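出席:プレシャス・モディセ(進行)、ラッタナー・インタノン、マニー・ジットパイファイ、エリセオ・キンテロ
欠席:ティーラワット・シートン(仕入れについては事前にメモ提出)
記録:キンテロ

前回の議事録は修正なしで承認。ただし「弁当の容器」の項で、ふたの色が本文と表で食い違っているとの指摘がジットパイファイからあり、表のほうを正とする。
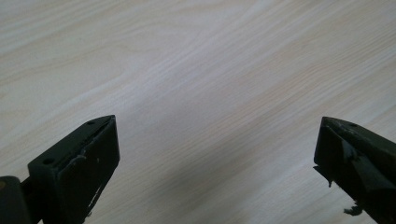
カミッツ、10月

# 食堂タナサーン 運営会議 議事録

午後3時開始。場所はグリルモント棟の1階。

## 1. 昼の営業の状況

インタノンから報告。昼の定食は1日200食を目安に仕込んでいるが、先月の最多の日は212食が出た。この日は近くの展示場で催しがあり、正午を過ぎてから団体客が続いた。足りない分は夜用の米を回してしのいだ。夜の営業では炊き直しのため開店が遅れ、入口で待ってもらったお客様から苦情を1件受けている。

モディセ:催しの予定は展示場の掲示に毎月出ている。月初めに確認して厨房の予定表に書き込むようにしたい。
ジットパイファイ:書き込むのは構わないが、誰の仕事か決めておかないと前のように抜ける。
→ 確認と記入はモディセが行う。不在の月はインタノン。

仕込みの目安は200食のまま変えない。催しのある日だけ、米と青菜を前日に増やす。増やす量はインタノンが前日の昼過ぎに決める。

## 2. 定食の値段

現在の1000円を据え置くかどうか。前回からの継続。

キンテロから、油と魚の仕入れ値が春から上がり続けているとの説明。据え置くなら魚の日を減らすか、小鉢をやめるかのどちらかになるという見方だった。ジットパイファイは小鉢をやめることに反対。小鉢の漬物は前日の野菜の端を使っており、やめても材料費はほとんど変わらない、手間が減るだけだという意見。インタノンも同意見。

モディセは、1000円は券売機で紙幣1枚で済むので昼の列が短い、細かい額を足すと釣り銭の補充が増える、と発言。値上げするなら大盛りの追加料金のほうを見直してはどうかという案が出た。

魚の日の切り身を小さくする案も出たが、これは全員が反対。

決定:定食は1000円のまま年内は据え置く。大盛りの追加料金はキンテロが試算を出し、次回に諮る。

## 3. 仕入れ先について

シートンのメモをモディセが読み上げた。要旨は次のとおり。

- 乾物の仕入れ先ボルビーから、配達を午前から午後に変えたいとの連絡があった。
- 午後の配達だと、昼の片付けと重なる。裏口の通路が狭く、食器の台車とすれ違えない。
- 午前のままにできない場合は、前日の夕方に届けてもらえるか聞いてみる。
- 米は今の農家から続けて買う。新米への切り替えは今月の後半になる見込み。

インタノンから、新米に切り替わると水加減が変わるので、切り替えの前日までに知らせてほしいとの要望。去年は袋を開けてから気づき、最初の釜が柔らかく仕上がった。袋の色が同じで、見分けがつかなかったとのこと。

→ シートンに伝える(モディセ)。ボルビーへの返事は夕方の配達を第一希望とする。

ココナツミルクの缶は、棚の手前に新しいものが並んでいることがある。古いものを手前に出す。これは前にも確認した件なので、棚に紙を貼る。

## 4. 洗い場と拭き上げの手順

ジットパイファイから。昼の片付けの順番が人によって違い、夜番が来たときに何が済んでいるのか分からないことがある。特に困るのは、水切りかごに入っている食器が洗いたてなのか、もう棚に戻してよいのかが見分けられない点。

話し合いの結果、次のようにする。

1. 水切りかごは昼番が帰る前に空にする。乾いていないものは布巾で拭いて棚へ戻す。
2. 食器用のスポンジと鍋用のスポンジを分ける。置き場所も別にする。
3. テーブルの天板は、濡れた布巾のあとに必ず乾いた布巾で拭く。
4. 台の上に洗剤の容器を置いたままにしない。 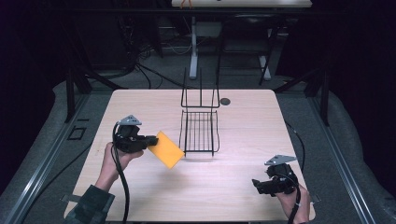
木目のテーブルに置いた黒いワイヤーの水切りかごと、黄色がかったオレンジ色のスポンジ

スポンジの交換の時期について、キンテロは月初めと決めてしまう案、ジットパイファイは傷んだら替える案。傷んだかどうかの判断がそろわないので、月初めに一斉に替え、その間に傷んだものは気づいた人が替えることになった。在庫は流しの下の引き出し。残り少なくなったらシートンの注文票に書く。

布巾の漂白は今までどおり閉店後に行う。漂白した布巾を干す場所が足りないという話は、物干しをもう1本足すかどうかも含めてインタノンが見ておく。

## 5. 冬の料理教室

昨年に続き、冬に料理教室を開く。講師はインタノンとジットパイファイ。献立の候補は、鶏と生姜のお粥、かぼちゃのココナツ煮、豆の煮込み。豆の煮込みは水に浸す時間が要るため、前の晩から用意しておく必要がある。

すでに店頭で声をかけてくれた人が9人いる。定員は前回より減らし、9人をそのまま先に受け付けたうえで、残りを貼り紙で募る。コンロの口が限られており、前回は待つ人が出たため。

モディセ:子ども連れの参加はどうするか。
ジットパイファイ:包丁を使う時間だけ、親の隣に座っていてもらえば問題ない。前回もそうした。
キンテロ:申込用紙にアレルギーの欄がない。落花生を使う料理があるなら入れておくべき。
→ 欄を加える。用紙の手直しはキンテロ。

参加費は材料費のみとする。金額は献立が決まってから。持ち物はエプロン、手拭き、持ち帰り用の容器。

開催日はグリルモント棟の空き状況を見て決める。管理窓口への問い合わせはモディセ。夜の営業がある日は避ける。

## 6. その他

- 入口の看板の電球が切れている。交換済みのものとは別の、左側の電球。型番をシートンに確認する。
- 常連のお客様から、辛さの表示をもっと分かりやすくしてほしいという声。今の唐辛子の印は、白黒で印刷すると読みにくい。文字でも書く。ジットパイファイが文案を作る。
- 忘れ物の傘が増えている。傘立ての横に置き、年末に処分する旨の紙を貼る。
- 冷蔵庫の扉のゴムがゆるい。業者に見てもらう前に、一度洗って様子を見る。

## 次回までの担当

| 内容 | 担当 |
|---|---|
| 展示場の催しの確認、予定表への記入 | モディセ |
| 大盛りの追加料金の試算 | キンテロ |
| ボルビーへの返事 | シートン |
| 布巾を干す場所 | インタノン |
| 料理教室の申込用紙 | キンテロ |
| 教室の会場の問い合わせ | モディセ |
| 辛さの表示の文案 | ジットパイファイ |

次回は来月、同じ時刻、同じ場所。大盛りの料金と教室の献立を先に扱う。

午後4時半終了。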